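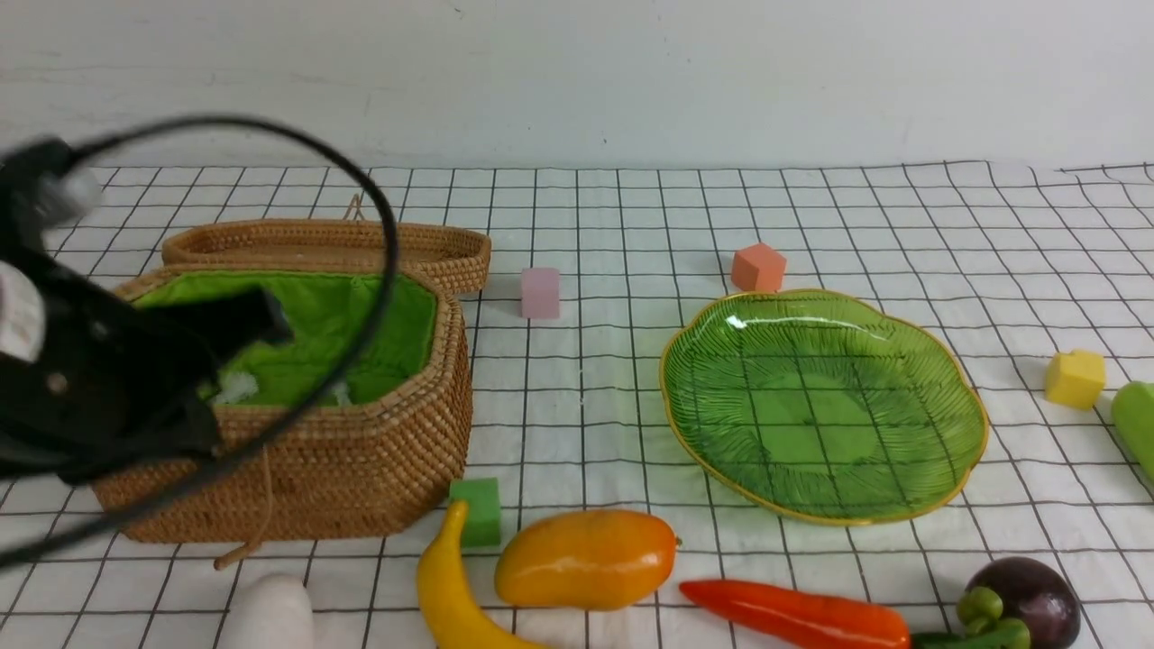 Tikatier is looking for table stylists and basket packers – part time, June start

We are a small shop that rents and sells play food, picnic sets and pretend-kitchen pieces to preschools, theaters and families, and we have gotten to the point where the two of us can't keep up with the packing anymore. So we would love to find 2 patient, cheerful people to join us at the long table in the back.

The work is simple to explain and takes a little while to get good at. You take a set off the shelf, check it against its card, wipe down the plates and the artificial fruit, brush out the woven baskets, and put everything back so that the next family opens the lid and smiles. Linings need to be smoothed, stray bits of filling picked out, and any foam blocks that have wandered off returned to the right set. We have 939 sets in all, so you will not run out of things to do!

You don't need experience. It helps if you like small objects, don't mind doing the same job twice, and can handle glass without rushing. A good eye for color is welcome, because you will also lay out tables for our catalog – cloth, plate, basket, a few pieces of fruit – and we are happy to let you try your own ideas.

Shifts are four hours, mornings or afternoons, in our workroom on Brakus Street, over the Chong bakery (yes, it smells wonderful, and yes, there are stairs). The job runs for around 104 hours to begin with, and we would be glad to talk about staying on after that.

To apply, drop a short note about yourself in the mail slot at the street door or leave it at the bakery counter. Please tell us which shifts suit you.

Posted 2020-01-02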